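# Cakdale suturing sessions

Operators at Cakdale drive both instruments by remote control to show the robot how to place interrupted stitches on a practice pad. Each demonstration is saved whole, fumbles included — 236 so far, 19 of them by new operators. The Judine set goes up in March. 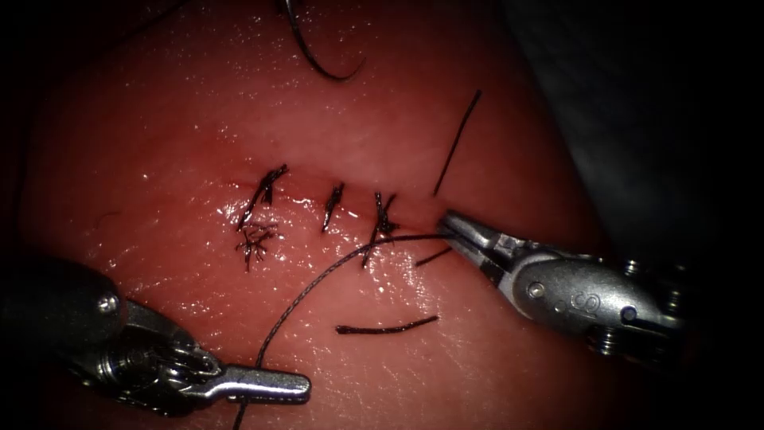
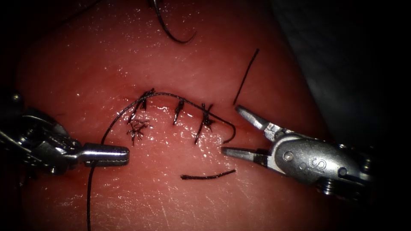 Three stitches in, long thread still on the pad. Right jaws holding suture in the first picture, open in the second.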